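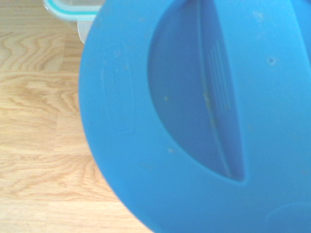 Session 4 handout: grasping round things with a two-finger gripper
Orent Shared Workshop, evening build course, Wed 8 March

These notes cover what we did at the bench plus the bits I rushed through at the end when the laser cutter people wanted their extraction fan back. If you missed it, read the wrist section first and then come and find me before next time, because you'll need to borrow a bracket.

Where we are with the arm

Everybody's arm should now have all its joints moving and a gripper that opens and closes on command. If yours closes and then buzzes, you've set the closed position past where the fingers meet. Back it off a couple of degrees and the buzz goes away (and your servo will live longer – I cooked one in January by ignoring exactly that noise).

The arm we're building is the Mondal layout, the one in the course folder. A few of you are mixing in parts from the older Lirkeck kit, and that's fine, but the wrist plate holes don't line up. Drill the Mondal plate, leave the Lirkeck one alone. I did it the other way round at home and ended up with a plate that fits neither.

The wrist camera

We put the camera on the wrist this week so that it looks down past the fingers. I like this setup a lot! You get the clearest look at the part you're about to grab, and you don't have to work out where the hand is compared with some camera on a shelf across the room. The price is that you lose the big picture as you get close. A bowl or a lid that was a nice neat circle from up high turns into one long curve and a lot of plain color, and a program that goes looking for a circle will tell you there isn't one.

So we don't look for circles up close. We split the job in two:

Far stage. Find the whole object, estimate the center, move over it. Circles are fine here.

Near stage. Forget the outline. Look for the feature you want to hold, such as a rim, a ridge, a handle or the edge of a recess, and line the fingers up with that.

The switch between the two happens at a height you choose. Mine is 200 mm above the floor, measured from the fingertips, and yours may be different depending on how wide your lens is. Write it on masking tape and stick it to the base. You will forget it otherwise.

Picking a place to grab

We spent most of the evening on this, and there was a good argument about rims. A rim looks like the obvious choice. It's easy to find, it goes all the way round, and one finger can go on each side of it. But if you pick up something wide by one point on its rim, all the weight hangs off to one side and the thing swings or twists out. For light stuff you'll get away with it.

A raised bar in a recess is much nicer, if the object has one and your fingers fit down beside it. Check these before you commit:

- Is there room on both sides of the bar with the gripper open? Measure it with the power off.
- Which way does the bar run? The fingers close across it, so the wrist has to turn to match.
- How deep can the fingertips go before they touch the bottom? Stop a hair above that.
- Is there any texture? Fine ribs help rubber pads a lot, as long as they're clean.

On that last one: crumbs and grit matter more than you'd think. A speck under a pad holds the rubber off the plastic and your grip gets noticeably worse. Wipe the pads with a damp cloth at the start of each session, and wipe whatever you're picking up too. We use kitchen things for practice and they do arrive with bits on them.

Light, color and the floor

Bright, strongly colored plastic on pale wood is about the easiest thing you can give a beginner's color filter. Start there. Once it works, try something clear, like a food container, and watch the filter fall over completely: the wood grain shows through and there's no solid color to hold on to. Depth or edge detection will get you part of the way, and we'll come to that in session 6.

Two camera settings to change tonight. Turn auto exposure off, and then bring the exposure down until the floor shows its grain properly. If the floor is washed out, the recesses on your object will be washed out too, and the shading inside a recess is exactly what the near stage depends on. Turn auto white balance off as well. When a big colored object fills the view, auto white balance decides the whole world is that color and tries to fix it, and your filter numbers drift while you're watching them.

Homework

Run 15 grasps on one object of your choice, same height switch every time, and note each one as held, slipped or missed. Move the object a little between tries. Don't tune anything until all of them are done – I know it's tempting. Then change one setting and do another batch.

Bring the sheet with you, even if it's mostly misses. Mine was, the first time.

The Drurkport parts order goes in on Friday, so if you want spare finger pads put your name on the list by the door.

Recent handouts
Session 3: Servo limits and the buzzing problem
Session 2: Wiring the Mondal base
Session 1: Tools, safety and the shared bench
Lirkeck kit: parts that fit and parts that don't
Workshop opening hours for March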